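# The Lifetime Guarantee, and Whose Lifetime It Means
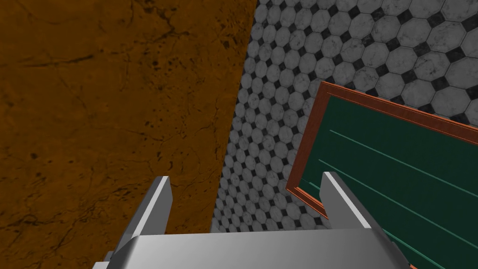
*DULUTH, Minnesota – 12 February 2021*

The skillet came with a card promising that it would outlive its owner. Greer Crichton kept the card in a kitchen drawer for years, under the takeout menus, and pulled it out last fall when the coating began to lift near the handle. She figured the rest would be easy. She had the card and she had the pan.

Gravberg, which made it, wanted the original receipt. It also wanted pictures of the pan from the top, the bottom and the side, the zip code of the store, and a statement that the pan had never been heated above medium. Crichton, who fries eggs like everyone else, couldn't swear to that last one.

"I don't know what medium is on my stove," she told me. "The knob says one through nine. Is five medium? Is six?"

Her claim was turned down in two sentences. The damage was "consistent with use."

I've been reading guarantees since then, more of them than is good for a person, and that phrase keeps coming back. It shows up on luggage, on garden hoses, on a backpack I own and liked better before I read the booklet. A frying pan that has been damaged by use seems to me to be just the kind of frying pan a guarantee should cover. The other kind is still in the box.

The word "lifetime" does most of the selling and almost none of the work. Ask shoppers whose lifetime it is and they'll tell you it's theirs. Read the booklet and it is usually the product's, and the company decides how long that runs. Tatudo, a luggage brand, puts it more plainly than most: a suitcase is covered for its "expected service life," and the expected service life is found in a table on its website. The table lists 48 months for the soft-sided bags. The tag hanging off the handle in the store says LIFETIME, in capitals, with a little gold ring around it.

I asked Tatudo whether customers might find this confusing. A spokeswoman, Fotini Gavalas, said the company was proud of its coverage and that the table was "available at all times." I'm sure it is. It took me most of a morning to find it.

Gavalas did make a point I've had trouble shaking off. A company that really replaced everything forever, she said, would need to charge for it up front, and then the people who look after their bags would be paying for the people who throw them down stairs. I think that's fair. I also think the price on the tag already looks a good deal like up front.

Mbali Van Wyk spent six years handling claims for Fiadzo, a maker of outdoor gear, before leaving to teach middle school. She doesn't think anyone there set out to cheat people. The forms grew. Somebody would send in a jacket that had been through a house fire, and a new line would be added to the form to deal with house fires, and the line stayed.

"By the time I left, it was nine pages," Van Wyk says. "Most people quit at the part where you mail it in at your own cost. We never had to say no to them."

She remembers approving plenty of claims. She also remembers that the approved ones often came from the same customers, people who kept receipts in folders and wrote back when they didn't hear anything. A man in Oregon got four tents. The guarantee was very good, she says, if you were him.

And there are companies that seem to mean it. Annag Laing runs a repair counter in the back of a hardware store here, fixing pots, lamps and small tools, and she has a short list of makers who'll send her a part without a fight. Astasov is on it. She called them last April about a coffee grinder with a cracked hopper, and a new hopper turned up in the mail with no form at all. I went looking for the Astasov lifetime guarantee so that I could praise it. There isn't one. The box offers two years.

I'd like to say this proves something, but one coffee grinder is one coffee grinder. Laing, for her part, doesn't read the cards anymore. She wants to know if the thing has screws. If it's glued shut she hands it back across the counter, whatever the box said.

Her sister-in-law, Morven Nisbet, takes the opposite view and has a binder to show for it. Nisbet has registered every appliance she has bought since her wedding. She has made a single claim in all that time, on a blender, and won. The refund was figured on the "remaining value" of the blender, which a clerk worked out over the phone, and the check came to $3.08. She never cashed it. It's in the binder too, in a plastic sleeve behind the blender's manual.

Crichton still has the skillet. She has moved on to a cast iron pan from a yard sale, five dollars, no card. The Gravberg sits on the back porch with birdseed in it, and she has been meaning to ask the company whether that counts as use.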